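Project Altus: Clearing a Shared Table
Interim report, 8th April

Our group looked at what piles up on a small table in a room that serves for eating, studying and storage. We logged 194 items over 20 visits. Drinking things came up most often - cups, glasses and water bottles left where people had been sitting.

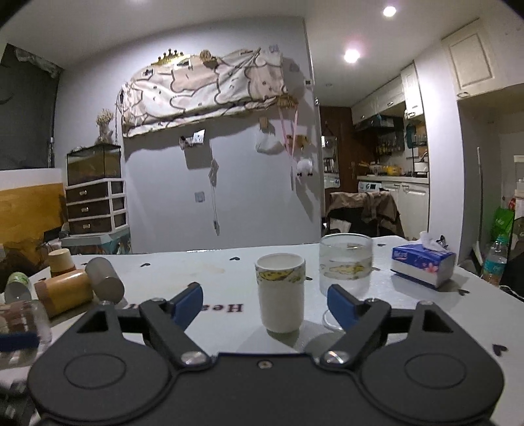 L. Militz, student project lead

A typical surface held a white cup with a yellow cartoon band, a glass with water in it on a clear coaster, a tissue box, and a wooden container on its side next to a tipped-over grey bottle. The small brown bottle behind them was upright.

We sorted items into "in use", "belongs elsewhere" and "stays". Tissues and coasters went under "stays". Bottles were harder, and almost 50 of our entries had to be sorted again after we changed the rule for half-full ones.

The storage unit by the left wall has three drawers. In May we will label one for table items and repeat the log.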